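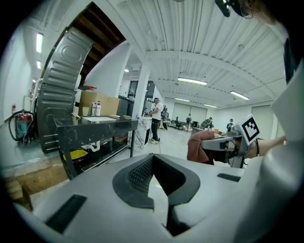

Why not just buy two sets and see how it goes? A reader emailed me that after the last post, and it's a fair question, so quick answer before I have to run.

We did price two sets. Then I sat down with the spreadsheet and two sets stopped making sense. One breaks in week one, you have half a crew standing by while the part ships, and you're still paying rent on the whole floor. So the plan for Nivilbridge was always more than we needed on day one. Not a lot more. Just enough.

Where the budget stands, 3/26/20:

Handheld grippers. Still the biggest line. Verstraete quoted us for 20 pairs, price holds until May. Grunidby came in lower per unit but wants payment up front and doesnt include the charger bricks. Once you add those back in it's close to a wash. Leaning Verstraete. Slightly.

Spare fingers and pads. I had this down as a rounding error last fall. Dumb. Pads wear, people drop stuff, fingers crack. Moved it up to its own line and ordered 40.

Cables. Ugh. Always more cables. Lengths matter more than the count, too short and people can't turn around, too long and everyone's stepping on them. Ordered a mix and will sort it out on the floor.

Printed markers. Cheap, so everybody forgets them. Scuffed ones need replacing and you can't do that with the office printer and some tape. We tried. Got a sheet supplier now.
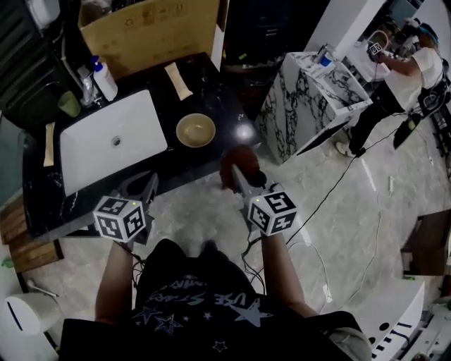
Then there's the stuff that isn't robotics at all. Sinks, bowls, bottles, countertops, cardboard. I had put "props" on the first draft with a number next to it that I basically made up, and we were over 98 percent of it before the counters were even in. Real stone look stuff is heavy and the delivery fee is its own adventure. If you're planning one of these, get the freight quote FIRST.

The actual robot arms are a separate pot of money, and thats on purpose. Tisutine wants a deposit and a long lead time, and I don't want to commit until we know which kitchen and bathroom tasks are worth automating. Buying arms and then looking for a job for them is how the last place I worked ended up with a very expensive coat rack.

Things I'd still cut if I had to:
- the second storage rack
- the nicer chairs (sorry)
- extra monitors, one per station is fine

Things I would not cut: spares, batteries, lighting. Lighting especialy. Bad light and you redo the day.

Still open: service contract yes or no. Verstraete's covers parts but not shipping, and shipping is half the pain. If anyone has had one for over a year, tell me if you used it. Comments are open, I'll read them this weekend.

Ok, supplier call in ten minutes. More when the quotes are signed.

Related posts
Lease or buy? My notes from the first round
What the Grunidby quote left out
Freight, lift gates and other surprises
Setting up the Nivilbridge floor on a budget
Battery math for people in a hurry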